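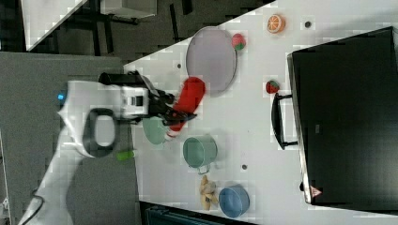
Why does a colander have holes?

Grab a play kitchen, or just open a cupboard in a real one, and you'll find that almost everything in there has its shape for a reason. Even toy dishes copy the clever shapes of the real thing!

Let's start with the bowl. Its sides curve up all the way around, so soup has nowhere to run off to. Now think of a plate. It's wide and flat, perfect for toast or a sandwich, and lots of plates have a little raised rim that stops the peas from rolling into your lap.

Then comes the star of this page, the colander. A colander is like a bowl that lets go of water on purpose. Pour in cooked pasta and the water rushes out through the holes, but the noodles are too big to follow. Strawberries can have a shower in one, too!
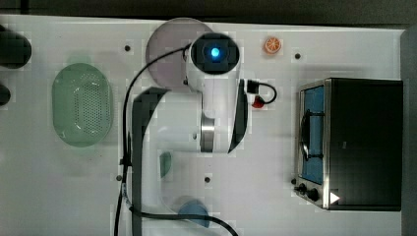
Hoani wrote to us from Gindbridge to ask whether a colander could carry rice. Great question, and it depends on the holes! If a grain is smaller than the hole, out it goes. For rice you need a sieve, which has a fine mesh and much tinier gaps.

Handles are clever as well. A metal pot gets hot on the stove, and heat travels through metal fast, so many pots have a handle made from something that warms up slowly. Oven doors have handles for the same reason (and you still need a grown-up to open a hot one).

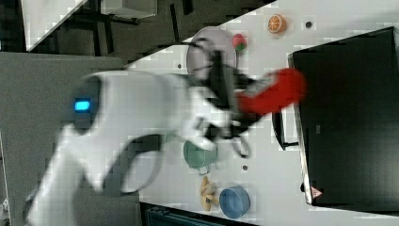

Some handles are long and some are just a small loop. A long one gives your hand plenty of room away from the heat. A loop is handy for hanging things on a hook, and it takes up hardly any space in a crowded cupboard.

Now try sorting! Put everything that holds water in one group and everything that doesn't in another. Where does the colander go? What about the toy fruit? At the Tirkorora play kitchen, children have come up with 9 different ways to sort the same box of dishes, and by color is only one of them.

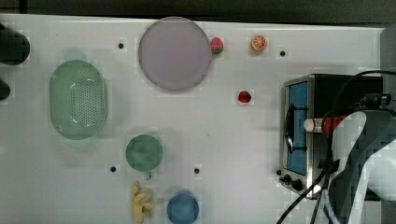 A plate, a colander, a cup with a handle and some toy fruit. Which ones would hold water?

Try it in the bathtub tonight with a cup and a colander, and see which one empties first!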